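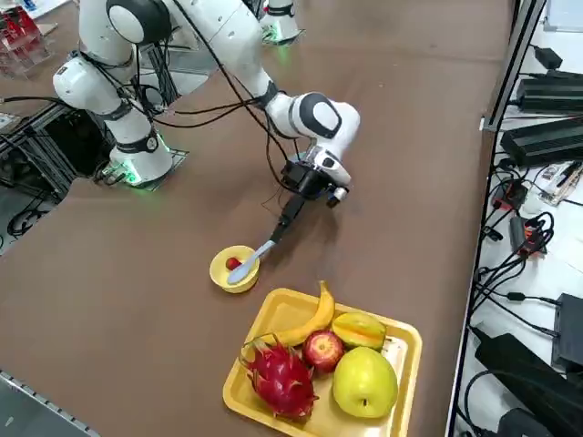
Cherry tomatoes splitting on the vine right before they ripen

Posted in Vegetables and Herbs by Murali Pinto

I have 5 cherry tomato plants in containers on a south-facing deck in Trordale. They did fine through June, but since then a lot of the fruit has been splitting, mostly right around the stem, a day or two before I would pick it. Some of the cracks are rings around the top and some run straight down the side. The ones with side cracks go moldy fast and I have been throwing those out.

I water every evening when I get home, around a gallon per pot. We had a dry spell and then two big storms, and it was worse after the storms. The pots are black plastic, 5 gallons each, with a bagged potting mix. I feed with a liquid tomato food every other week. No bugs that I can find. The leaves look okay except for a little yellow at the bottom.

Is this a disease, or am I doing something wrong with the water? And are the split ones safe to eat if I get to them the same day?

3 answers

Drinden

It's not a disease. It's uneven water. When the soil dries out and then gets soaked, the fruit takes up water faster than the skin can stretch, and the skin tears. Rings around the top and cracks down the side have the same basic cause. The side cracks usually mean a bigger swing between dry and wet.

Five gallons is on the small side for a full-size cherry plant. By midsummer the roots fill the pot and a black pot in full sun can go from wet to bone dry in one hot afternoon. An evening soak after that is the same thing as a storm, as far as the tomato is concerned.

What I would do, in this order:

Water in the morning before the sun is on the pots. Go slowly until it runs out the bottom. If the weather is over 90, check again in the late afternoon and give them a smaller drink.

Put two inches of mulch on top of the soil. Straw, shredded leaves, whatever you have. Keep it off the stem.

Shade the pots but leave the plants in the sun. I lean old boards against mine. Light-colored cloth wrapped around the pot works too.

Pick early. Once a cherry tomato is about half colored it will finish on the kitchen counter, and I can't taste much difference. Before a storm, go out and pick everything that has started to turn.

Finish them in a single layer, stem side down, out of direct sun. A wide bowl or a plate is fine. Don't put them in the refrigerator until they are fully ripe, and even then only if you have more than you can use.

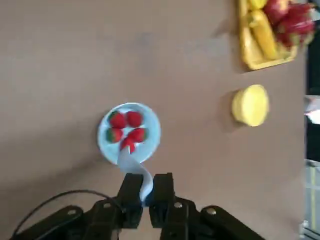 The plate, on the brown table.

As for eating them, a fresh split that is still clean is okay if you use it that day. Rinse it and cut around the crack. If it smells sour, leaks, or has any fuzz or black in the crack, throw it out. I would not can the split ones.

The yellow leaves at the bottom are common at this point in the season. Take them off if they bother you.

Kamata

Could be the variety. Sungold splits if you look at it wrong. Mine did it every year until I quit growing it. You didn't say what kind you have.

Olteck

Agree with Drinden on the water. Two things to add.

Check how the water is going in. When potting mix gets really dry it shrinks away from the side of the pot, and the water runs down the gap and out the bottom without wetting the roots. You think you gave it a gallon and it got a cup. Stick your finger in after you water. If it's dry two inches down, stand the pot in a tub of water for half an hour and let it soak from below.

I put mine on a drip line with a cheap timer three summers ago, one emitter per pot, running at 6 a.m. and again at 2 p.m. for a few minutes each. I picked some 200 tomatoes off two plants last year and only lost a handful. The timer needs a new battery in the spring — I forgot once and came home to a row of wilted plants.

Also, go easy on the feed. Too much nitrogen gives you a lot of leaf and can make the splitting worse. Use the amount on the label and don't feed a dry pot. Water first, then feed.

Comment from Murali Pinto

Thanks. Three of them are Sungold and two are Sweet 100, and now that I look, nearly all the split ones are Sungold. I did the finger test this morning and two of the pots were dry an inch down after I watered, so those are in a tub right now. I'm switching to mornings and I have a bag of straw left over from the strawberries. I'll look into the timer.

Comment from Drinden

Sungold will still split some even if you do everything right. Pick those ones orange-yellow and don't wait for deep orange.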